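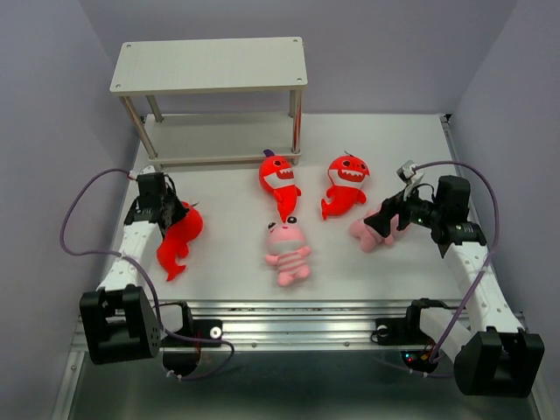

24 Mar 2022

A long day on the two-arm planner, and I want to get it all down while I still remember which change did what. The job is the same one we've been at since December: both arms tidy the soft toys onto the shelf, at the same time, without one arm having to stand and wait for the other. Waiting is what Plillard does by default. It treats the middle of the table as a single locked zone, so whichever arm asks first gets it and the other one sits there being polite. Safe, but painfully slow to watch!

So this morning I split the lock. Each arm now reserves the space it will sweep through over the next stretch of its path, and lets go of it piece by piece as it moves along. The reservation lives in Trolta with the rest of the scheduling code (I did think about putting it in the controller, and talked myself out of it over coffee). With the split lock both arms can close on a toy at once, one red shark on the left and a pink one on the right, with the other pink toy lying between them, and neither planner complains. I was very pleased about that, I'll admit.

Perception is the part that still bothers me. The sharks are easy enough to find, what with those big white grins, but the segmenter likes to run two of them together when they lie near each other, and then the grasp point lands in the gap. I raised the minimum cluster size to 3000 points and that cleared up a lot of the little phantom toys, though it does nothing for the merging. The pink ones give a different sort of trouble. Once the fingers close, so much of the toy is hidden that the tracker loses it and happily reports an empty gripper. For now I trust the finger width over the camera whenever the two disagree – crude, but it will do until the Dolach branch is merged.

The shelf is in the collision model as two flat slabs and some thin posts. I had padded the posts far too much, so the planner thought the lower tier was walled off and would only ever offer the top board. I cut the padding to 7 mm and it started proposing lower-tier placements right away. I haven't run one on the arms yet, only in the simulator, so please don't switch that flag on and walk off.

The cables are still not modeled at all. They loop out well to the side and back down along the links, and I would like at least a rough capsule around each one before we speed anything up. If whoever picks up the Ní Mhurchú notes could check how they handled slack, I'd be grateful.

Log from this afternoon is run 38 in the shared folder. Velocity scaling is back where I found it. Tomorrow: the merged sharks, first thing, before I get distracted by the shelf again.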